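Flukley Supper Club – minutes, January 22, 2019

Started late, parking again. Last month's minutes ok'd, no changes.

1. February supper
Theme is soups and one-pot dinners. Hall at Prerkwood is booked, 80 seats. Lentil soup stays on. Chicken chili too, but less cumin than last time. Corn bread – two pans wont do it, make four. Need someone with a big stock pot, the old one leaks at the handle.

2. Recipe booklet
145 recipes sent in, room for 105. Too many banana breads. Agreed to keep one plain and one with walnuts. Cup measures all the way thru, no "a knob of butter". Trakham quote for printing is in, price ok if we go spiral bound.

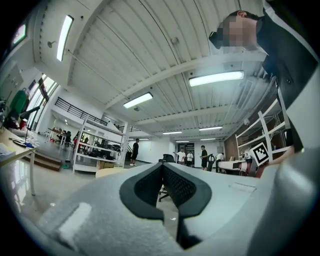
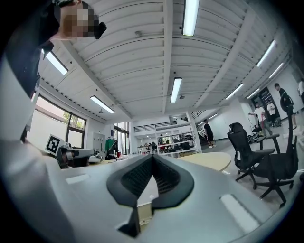 Trindade table asked that the meatless dishes get their own chapter and not be stuck in with the sides, as people flip right past them. Also said oven temps are missing on half the casseroles. Both points taken, chapter goes after soups.

3. Bake sale
Muffins sold out by noon, pies did not. Smaller pies next time, 8 inch. Label nuts on every plate – no label, no sale.

4. Other
Freezer needs defrosting. Bring your own containers for leftovers.

Next meeting in February, same place, date to be emailed.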